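Chapter 6
Drying, Racking and Putting Away

What this chapter covers

Air drying against towel drying. Loading a rack so water leaves. Bowls, the hard case. Chips and how they start. Putting away, and when.

Before you start: finish the sink exercise from Chapter 5. Have a rack, a clean towel and a few bowls that don't match. Mismatched is better for this one.

6.1 Why drying gets its own chapter

Washing gets all the attention. Most household courses give drying half a page, then on to ovens. Pity. A bowl that was washed well and stacked wet is a bowl you'll wash again. Musty smell, cloudy ring on the bottom, sometimes a stuck pair that needs warm water and patience to part.

Aicha Farouk ran the canteen at Prirwood before she taught this course, and her first rule for new kitchen hands was short: no water trapped anywhere. Everything in this chapter comes back to that. Keep it in mind when a rack looks full and you're tempted to squeeze in one more.

Water leaves a dish in two ways. It runs off, then what is left evaporates. Running off takes a slope. Evaporating takes moving air. A bowl flat on its rim on a counter has neither, the air inside is shut in and damp and stays that way. Same bowl tipped on its side in a wire rack has both.

Terms you'll need:

Rim: the top edge, where you drink or eat from.
Foot ring: the raised circle underneath that the bowl stands on. Often left unglazed, so it can hold moisture after the rest feels dry.
Well: the inside bottom.
Glaze: the glassy coat. Sheds water. Doesn't forgive knocks.

6.2 Bowls in the rack

Plates are easy, they were what racks were made for. Slot, lean, done. Bowls roll, nest, and lean on their neighbors. A household with five different bowls has five different curves to deal with and the wires were spaced for none of them.

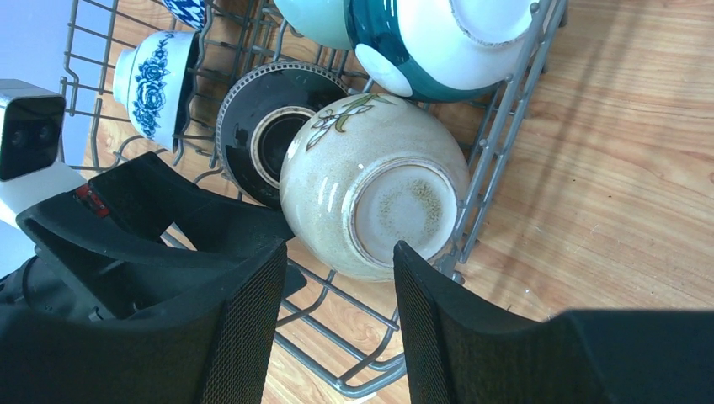

Start with the largest. It goes toward one end, on its side, base outward. Then work down in size. Small bowls last, in whatever gaps are left, never inside a bigger one. Nesting is for the cupboard.

Look at where the openings point. Sideways is fine as long as there is a little downward tilt. Straight up is a puddle. If a bowl keeps rolling back to face the ceiling, move it one wire over and try agian.

Foot rings next. Run a thumb around. If there's a line of water sitting in the ring, the bowl is too upright, or face down. Tip it more. Two seconds' work.

Touching is allowed, pressing is not. Glaze against glaze, light contact, no harm. But a heavy bowl resting its weight on a thin rim, that's your chip waiting to happen. Painted and patterned pieces deserve the easy spots.

Taking bowls out: last in, first out. Lift by the edge and straight up before you swing it sideways. Most chips in the practice kitchen happen at this step, not at the sink. Other hand steadies the neighbor.

6.3 Wood under the rack

A wire rack lets water through, so think about what's below. Stone or steel, no trouble. Wood needs a tray or a folded towel, and a wipe after. Oiled wood will take splashes. Standing water leaves marks, and pale ones are slow to fade. Lift the rack once a day and check underneath, the feet too.

Try it yourself

Wash 2 bowls of the same size. Rack one on its side, leave one face down on the bare counter. Check both at the end of class, inside and under. Write down what you find, and swap notes with another pair. Tatiana Zelenák's evening group adds a third bowl dried by towel, worth doing if theres time.

Next, 6.4, towels: which cloth, how often to change it, and why the hand towel stays away from the dishes.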